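Household and Retail Packing: A Course Text
Jamen Training Series
Text revised 4/2/22

Chapter 4
Loading Open Bags with Mixed Goods

Terms used in this chapter: base, wall, lip, fold-down, set, anchor item, filler item, load line, void, lean

4.1 Scope of the chapter

Chapter 3 dealt with boxes. A box has fixed walls, a known volume and square corners, and the packer can decide where every item will go before the first one is lifted. A bag has none of these. Its walls bend, its mouth changes shape when something passes through it, and its base may be flat, rounded or creased down the middle. The methods of Chapter 3 therefore need to be altered before they can be used here.

The chapter covers open-topped bags of the kind carried by hand: paper carriers, cloth carriers and totes. It doesn't cover zipped holdalls, rucksacks or sacks closed by a drawstring, all of which are treated in Chapter 6. The goods considered are of two classes. The first is upright rigid goods, mainly bottles, jars and tins. The second is soft goods, mainly folded clothing and household cloths. Loads made up of one class only are simple and are dealt with in section 4.5. Most of the chapter concerns mixed loads, in which a small number of rigid items and a small number of soft items have to travel in the same bag.

Mixed loads are common in two settings. In a shop, they arise where groceries and clothing are sold at the same counter. In the home, they arise when a person packs for a short visit and takes a change of clothes along with food or drink. The method is the same in both cases. The differences lie in the order in which the goods reach the table, and in whether the packer is free to refuse an item.

4.2 The packing place

A bag should be loaded on a table or counter and not on the floor. The surface should be firm, level and smooth enough for a bottle to stand on without rocking. The bag stands in the middle, within reach from either side. Goods waiting to be packed stand or lie next to it, and clothing that hasn't yet been chosen may be left hanging close by until it is wanted. A garment or cloth already chosen is laid beside the bag, where it can be folded without being carried across the table.

The table used for the figures in this chapter has a grey surface with white veining and is closed in by walls. A patterned surface of this sort does no harm to the work, but small loose parts such as clips and pins are harder to find on it than on a plain one. Where such parts are in use, a tray should be provided.
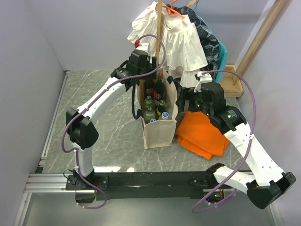
4.3 Properties of the bag

4.3.1 Base

The base carries the load and settles whether the bag will stand. Before loading, the base is pressed out from the inside with a flat hand until the creases at its edges are open. A paper bag that has been stored flat will often keep a ridge across the base. A bottle set down on this ridge will lean, and the lean will increase as further goods are added. The ridge should be pressed out or, if it will not go, covered with a piece of card cut to the size of the base.

Cloth bags without a separate base panel can't be corrected in this way. They take their shape from the goods, and the first items to go in act as the base. In such bags a folded soft item may be placed first, provided that it is folded to one even thickness. This is the only case in the chapter in which soft goods go in before rigid ones.

4.3.2 Walls

The walls hold the goods together but should not be asked to hold them up. If a bottle stays upright only because it is pressing on a wall, it will move as soon as the bag is lifted, for the walls are drawn inwards by the pull of the handles. The check is simple. The walls are eased away from the goods by hand, and the goods are watched. Any item that begins to tip has to be set again.

4.3.3 Lip

The lip is the upper edge of the bag. A lip that is left standing tends to fall inwards, where it catches on the base of the next item and is pushed down into the bag. A paper lip may be torn in this way and a cloth lip may drag a handle in with it. The lip should be held outwards by one hand while the other lowers the item, or it should be turned outwards before loading begins.

A lip turned outwards along one side only is called a fold-down. It lowers the height over which each item must be lifted and lets the packer see what has already been placed. It also weakens that side of the bag for as long as it is in place. The fold-down should be made on the side facing the packer, should be kept even from corner to corner, and must be returned before the bag is lifted.

4.4 Order of loading

The order set out here is known in the Jamen series as the anchor order. It is carried out in five steps.

Step 1. Sort the goods into rigid and soft. An item that can be squeezed but keeps its height, such as a filled plastic bottle, is counted as rigid.

Step 2. Choose the anchor item. This is the rigid item that stands most steadily by itself. It is not always the heaviest. A broad bottle with a low shoulder makes a better anchor than a tall narrow one of the same weight.

Step 3. Place the anchor item on the base, label outwards, and release it only when it stands unsupported.

Step 4. Place the remaining rigid items against the anchor. Glass must not be placed against glass unless there is a soft layer between the two.

Step 5. Fill the voids with soft goods, working from the base upwards, and lay the last soft item over the top.

Goods waiting for steps 4 and 5 should be kept in separate groups, one on each side of the bag. The packer then has no need to look away from the mouth of the bag in order to tell one class from the other. A group of waiting items of one class is called a set. Bottles in a set stand upright with their caps on. Cloth in a set lies flat, unfolded or in a single fold, so that it can be brought to the thickness of the void it is going to fill. 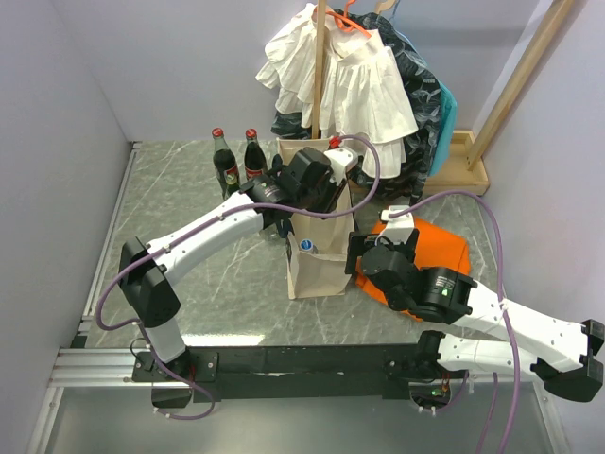 Figure 4.2 Bag with the front panel folded down and a plastic bottle inside. Glass bottles of cola stand to the left; the orange fabric item lies flat to the right.

The figure should be compared with steps 3 to 5. The plastic bottle is taken as the anchor item. The two glass bottles form the rigid set, and both have red caps. The orange fabric forms the soft set and, under step 4, would have to be divided or folded so that one part of it came between the glass bottles. If the cloth is too small for this, only one glass bottle should be packed and the other carried separately.

4.4.1 Spacing

A clear strip of at least 25 mm should be kept between the bag and the waiting items. With less than this, the bag may knock over a bottle when its walls move outwards. Tall glass bottles need more, and 100 mm is the usual figure in counter work. Soft goods may touch the bag.

4.4.2 Load line

The load line is the height above which no rigid item may project. For bags with handles fixed to the lip, it is taken as the level of the lip itself when the fold-down has been returned. Necks of bottles may rise above it in home packing, where the bag is to be carried a short distance by one person. They may not do so in the Dellton and Binik counter methods, which are described in Chapter 5 and which assume that bags will be stood side by side in a vehicle.

4.4.3 Weight

A paper carrier of ordinary size should not be loaded beyond about 5 kg unless a higher limit is printed on it. The packer should judge the weight before the bag is full. Once the soft goods are in place, a rigid item can't be taken out again without undoing most of the work. Where the limit is in doubt, the bag is lifted slightly by both handles after step 4, held for a moment and set down. A base that sags at its centre shows that the load should be split between two bags.

4.5 Single-class loads

A load of rigid goods only follows steps 2 to 4. The voids are left open or filled with crumpled paper. Folded card may be used between glass items in place of cloth.

A load of soft goods only has no anchor. The items are folded to the width of the base and laid in with the folded edge upwards, so that each can be lifted out without disturbing its neighbour. Garments taken from hangers should be folded on the table and not against the body, as a fold made against the body is seldom square.

4.6 Arrangement of the rest of the chapter

Section 4.7 gives the folding patterns for cloths and light garments. Section 4.8 treats the returning of the fold-down and the closing of the bag. Section 4.9 sets out common faults, among them lean, torn lips and crushed soft goods, with the correction for each. The practical work in section 4.10 is adapted from the Abou Jaoude workbook and requires a table, one bag, three filled bottles and two cloths of different thickness. Students should have these ready before starting section 4.7, where the cloths are used for the first time.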